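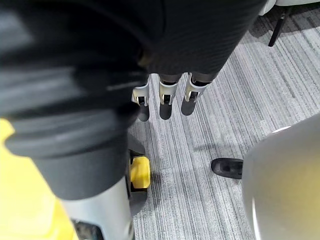 Clunivance waste & tidy project, progress to May
From: Povilas Stankevičius

Quick one, full figures to follow with the invoice. 127 bag changes logged so far out of 216 planned. Bit behind. Lounge corner was added late and the log sheets only reached us after that.

Pedal bins first. Yellow lid ones get the blue bags, same roll as everywhere else. 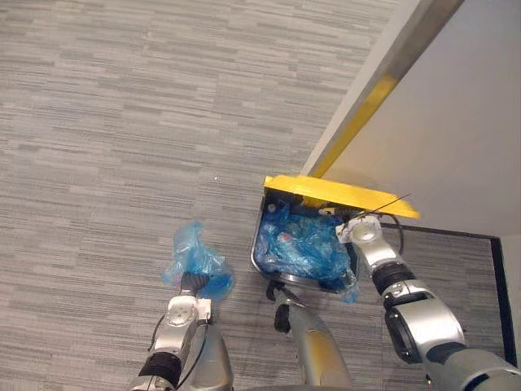 Are the blue bags too big for the bins?
They're a size up from what Prullar quoted. Folding the extra over the rim works but looks messy, so smaller ones are on order, 101 to start.

Small round baskets next. Black ones, no lid, same blue bags for now. Floor tape stays down untill the positions are agreed with you.

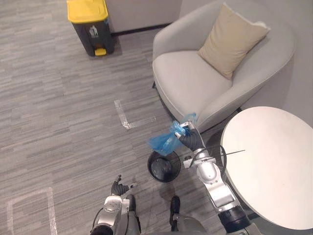 Lounge seating and tables

Chairs kept along the wall, one pillow each. Table wiped at close. Petrauskas want the lounge done before 7 in the morning, we can do that.

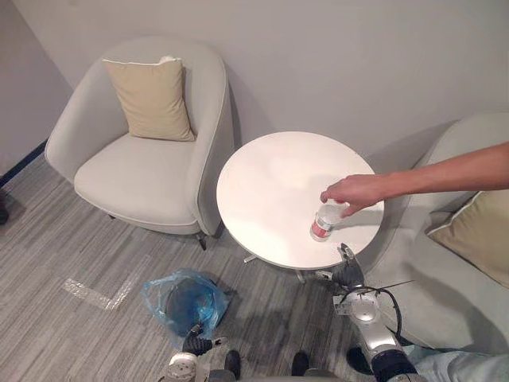 Bottles are the main leftover. Not budgeted for, and they fill a small basket fast. Clear plastic ones like the red label one on the round table should go seperate, so we need a bottle crate by the chairs. Plullolier can supply. Please OK the spend and I'll order.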